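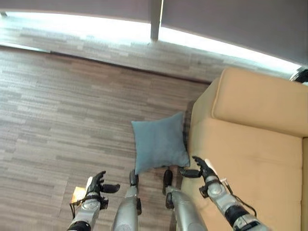 Pindari Furnished Lettings: Progress Report to the Fund Manager

Period covered: February to August 26, 2022
Prepared by: Kai-wen Ng, Programme Lead

1. Position against plan

The programme replaces worn flooring and soft furnishings in let flats across the Pindari estate. Work in Humon Court is complete. Work in Sangkhawat House is under way and is two weeks behind the agreed schedule. The delay was caused by a late delivery of underlay and does not affect the end date.

2. Flooring

A total of 3092 square metres of wood-look plank has been laid to date. Planks are staggered and laid along the longer wall unless the door position prevents it. Moisture readings were taken before each installation. Two ground-floor flats failed the first reading and were left to dry before work resumed. Both passed on the second reading.

3. Soft furnishings

Sofas and cushions are now ordered from a single schedule, with removable covers specified for all new cushions. Replacement covers are held in the Humon Court store. The old stock has been sorted, and items without a legible fire label have been sent for disposal.

4. Tenant contact

Notice letters were issued to 130 households. Most access requests were agreed at the first attempt. Complaints concerned noise from cutting in stairwells, and cutting has been moved to the yard.

5. Costs

Flooring is within budget. Furnishings are overspent by £500, which will be met from contingency. The Rutix stock system has been set up for covers and spare planks, but figures entered before June need checking against paper records.

6. Next period

Complete Sangkhawat House. Check the early Rutix entries. Agree the retention payment with the flooring contractor. A decision is needed from the fund on whether communal lounges fall within the present grant or require a separate application.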